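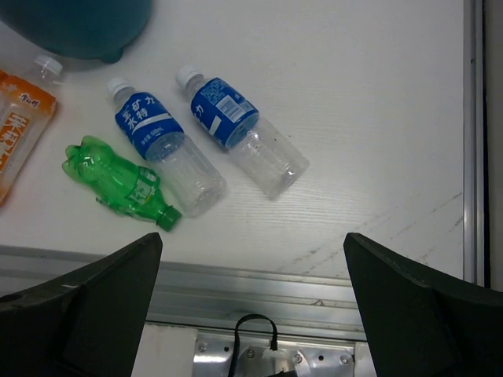
Marisa Marchetti wrote in after the last batch of tips to say her son's shin guards still stink, baking soda or no baking soda, and could we please do the whole soccer bag this time. OK. Whole bag.

Empty it the minute you get home. Not Thursday. Everything out, zippers open, bag upside down over the tub. Turf pellets go everywhere otherwise and they clog the washer filter.

Shin guards: pull the sleeves off and wash those with the socks. Hard part gets dish soap and an old toothbrush, then air dry overnight. Not on the radiator, they warp. Marisa, if it's still bad, soak them in 300 ml of white vinegar topped up with cold water, half an hour, rinse well.

Boots. Knock the mud off when it's dry, not wet. Laces and insoles out. Damp cloth for the uppers, stiff brush for the studs. Newspaper inside, change it after 2 hours – the first lot gets soaked and then just sits there being wet. 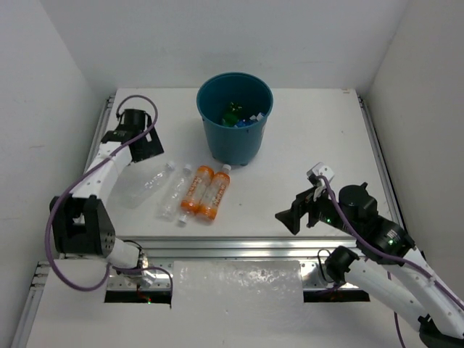

Leather ones need a bit of conditioner too, once a month or so in season. I use the Fernov cream, tiny dab. Skip it on knitted boots, it only leaves marks.

Goalie gloves: lukewarm water, squeeze dont wring, dry flat out of the sun. Dampen the palms a little before the next game or the latex goes crumbly.

Jerseys inside out, cold wash, no fabric softener. Softener coats the fabric and the smell stays put. Grass stains – dab with liquid detergent, wait, then wash. Iron-on numbers never go in the dryer. Lost a 3 that way in May.

Drink bottles: rinse straight away, caps off, stand them upside down. Flip caps need a cotton swab in teh groove.
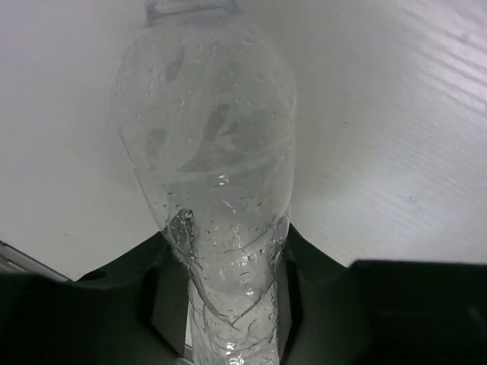
Clear plastic bottle, neck up.

Bag itself: wipe the inside with soapy water, prop it open till morning. Remo Vitale puts a dryer sheet in the side pocket. Can't say I've noticed a difference but it's cheap.

Practice is Wednesday, so pack Tuesday night. Spare laces in the boot pocket.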